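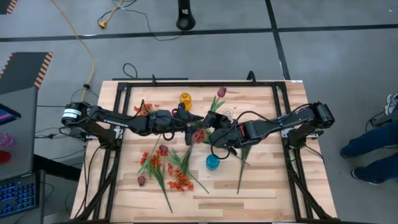
Butcher-block bench, stems out, glass still to be filled.

Home / Threads / Bench Notes / Glass / About

Kedir Beyene
Sat 10 January

Thread on arranging artificial stems in colored glass. Orange, orange-red, a pink, dark red and purple-red tulips. Vessels are amber, blue and clear.

Lay everything flat before any of it goes in a vase. Stems tangle at the leaves first, and you want to see which ones have long foliage.

Neck width decides most of it. A narrow neck holds a stem at whatever angle you set. A wide mouth lets it fall to the rim and stay there.

So the amber gets very little. Slim stems, narrow leaves, spread into a V. A third stem in the middle closes the gap and the shape is gone.

The blue one with the quilted pattern takes the bulk. Wide body, short neck, thick rim. Pack the neck until the stems brace each other, then stop pushing.

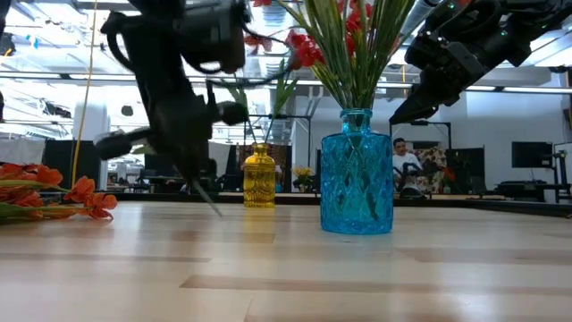 Let the heavy blooms hang to one side. Artificial heads weigh more than the stem wire would like, and forcing them upright puts a kink just under the flower.

Stem ends show through colored glass. Blue hides green fairly well – dark lines, no detail. Amber hides less. Clear hides nothing, so trim for it or fill the base.

Placement: tall one forward, small one behind and to the left. With the leaves this long, the small one needs its own patch of table or it reads as part of the same bunch.

Glossy wood under overhead lights will give you glare. It also gives you a decent yellow reflection off the amber. I left the lights on.

Someone asked about stems. Mine are Larton, bought in July. The Skondari ones have better petals and worse wire. I bend the leaves by hand before use – out of the bag they all point the same way.

Dust: soft brush, dry, from the center of the bloom outward. No water on the fabric ones. Glass gets washed separately.

Tulip is still undecided. Probably the clear vessel, alone, cut short.

Last updated: Sat, evening

This site uses cookies to remember your reading settings. Accept / Manage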